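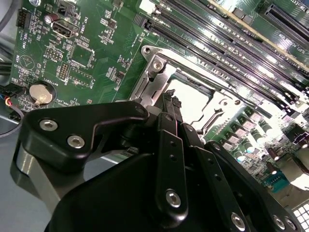

Fixing up old desktops or just buying a mini PC? (home office thread)

mossyporch
Okay, I need some opinions before I spend money. My old tower is getting slow for bookkeeping (I do the books for a feed store, very glamorous) and the shop on Rivard wants 419 dollars for a new mini PC with setup. My brother-in-law says I'm nuts and should get a used office tower and drop a better processor in it. I've put in memory before and that's it. Would you?

tinroof_40
Used tower, every time! I've bought 4 of them from the surplus place in Cladport and every one is still going. You get real drive bays, you get slots, and parts are cheap. 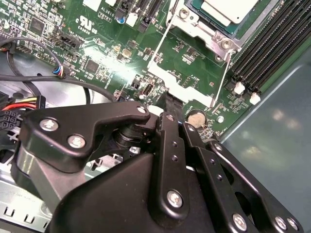 The one thing I'd say is check what power supply is in there before you get any big ideas, because a lot of office machines use odd connectors and you can't just grab any old one off the shelf. Ask me how I know. Mine sat on the dining table for most of November while I waited on an adapter.

dellwoodfan
Gotta disagree with tinroof. Those towers are loud and they eat desk space. I went from a tower to a mini and got my whole left knee back under the desk. For bookkeeping you do not need slots. What would you even put in them?

tinroof_40
A second monitor card? A better network card? I like having the option, ok.

mossyporch
Well I do run two screens. And the noise doesn't bother me, the dog is louder. What do I look for in a used one? The Warneck listings all look the same to me.

quillback
I used to do office cleanouts so I've handled a pile of these. Ask if the drive comes with it, lots of companies pull them. Ask what processor is in it or if it's been pulled too. Look up the exact model and see what the newest chip is that the board will take, and update the BIOS BEFORE you swap anything.

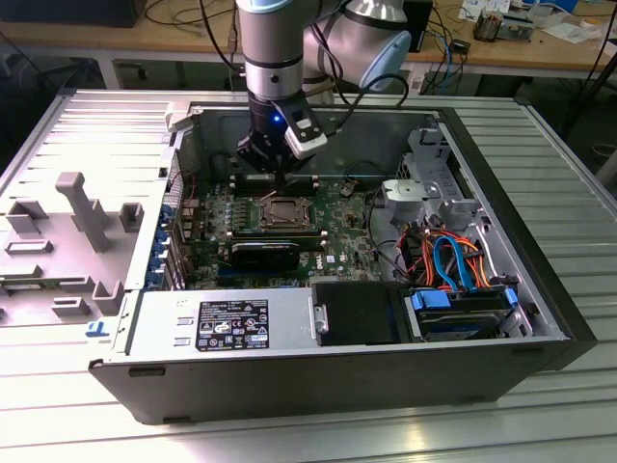

Also go easy when you're handling the board. Pins in the socket bend if you look at them wrong, and straightening them with a needle at 11 at night is a hobby I don't recommend. New thermal paste too, please, the old stuff is usually like chalk.

dellwoodfan
See, this is my point. She asked about doing the books and now we're straightening pins with a needle.

quillback
lol fair. But a swap takes me maybe 40 minutes and I've only wrecked one.

hensandpens
Can I throw in a third option? Fairclough sells towers they've already cleaned up, with a warranty. Costs more than surplus but less than new. My mom's has been fine, although the keyboard that came with it was terrible.

tinroof_40
Their prices went up a lot. I wouldn't call it a deal anymore.

hensandpens
Still cheaper than the mini she got quoted. And somebody answers the phone.

mossyporch
Ooh, I hadn't thought of that. I think I'd rather pay a little extra and not touch the processor at all. Does anybody know if the bookkeeping software license moves over or do I have to buy it again??

quillback
Depends which one. Mine made me deactivate on the old machine first, so don't wipe anything until you've done that. And back up your company file to a thumb drive, then do it again to a different thumb drive.

mossyporch
Doing that tonight. I'll call Fairclough in the morning and post what they quote me.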